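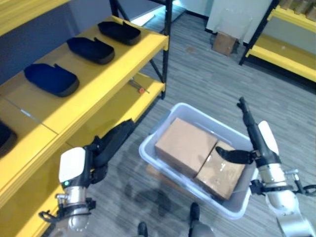 The yellow shelving, with the padded trays up top and two boxes in the white bin.

Which goes where: padded trays, boxes and one plastic bin on a two-tone shelving unit?

Bastien Vidal
Posted 2022-04-29

I have inherited a storage corner. It has a metal shelving unit, yellow shelves on black uprights, bright enough that you can find it with your eyes shut. The upper shelf has dark padded trays on it. The lower one has a small tool with an orange tip, which has been lying there since December and which everyone at Tuteo says belongs to someone else.

Then there's the white plastic bin on the carpet. The two cardboard boxes go in it side by side and very nearly fill it. One is covered in clear packing tape, the other is plain, and both have to come out whenever anyone wants the one they didn't think they wanted. Getting them out again is a fiddle. There is hardly any room for fingers down the sides, so you end up gripping the top edges and hoping.

I would like to stop doing this. Do I move the bin up on to the shelf, take the boxes out and shelve them bare, or swap everything about so the trays go lower down? The trays get used daily. The boxes come out perhaps once a fortnight, though always on the same morning as three other people want to get past. Budget is whatever I can find down the back of the sofa. I'd also like to know if there's a polite way to label things that people will read.

Maite Carretero

Leave the trays where they are. If you use them every day they have earned the good shelf, and padded things get horrible near a floor. Carpet fluff has a homing instinct.

The bin is your trouble. A bin that fits its contents perfectly looks marvellous on the day you buy it and is a nuisance ever after. You want a hand's width of slack at one end, so either get a longer bin or put one box in it and find the other box somewhere else to live. I went through this with 13 boxes of sheet music and a set of Flavo tubs that had been measured, by me, with great care, to be exactly the wrong size.

If you must keep both boxes in there, run a strap of webbing under each one before you lower it in and leave the ends hanging over the rim. Then you lift by the strap. It looks like luggage but it saves your knuckles. Old rucksack straps will do, or the handles off a dead shopping bag. Don't lift by the tape. Packing tape on the top of a box is there to keep the lid down and it will let go at the worst moment — usually over a foot.

As for labels, write on the end of the box that faces you. I know this sounds like something for a child of six. Go and look at your boxes and tell me which side the writing is on.

Oh, and put the tool in a drawer. If it has an owner they will come asking within the hour. They always do once a thing has been put away.

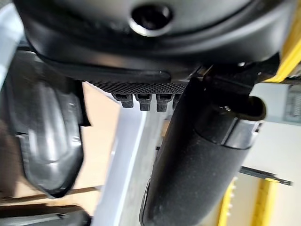

Nhàn Tôn

I'd go the other way and shelve the boxes bare. Why keep a box in a box? The bin only makes sense if you carry the lot from room to room, and from the sound of it you don't. Put the boxes on the lower shelf, flap side up, with the one you open most towards the end where you stand. The bin can then hold things that roll.

Check the shelf first. Mine was a Shenoy unit, 600 mm between the uprights, and I had worked out the whole arrangement on paper before it dawned on me that the diagonal brace at the back was going to eat the last bit of depth. The box stuck out past the front edge and I caught my hip on it every day for a month. Measure from the brace forwards. Also push down on any join where two bits of shelf meet, and don't stand a heavy box across it if one side dips.

Agree with Maite about straps if the bin stays. Disagree about the drawer, I have lost 3 screwdrivers that way.

Tuấn Đặng

just get a second bin

Bastien Vidal

Thanks, all. Boxes are going on the lower shelf for now, and I've found a strap in case I lose my nerve. The writing was on the underneath of one box and on neither end of the other, so Maite may have that point. The tool is in a drawer. It has been an hour and a half.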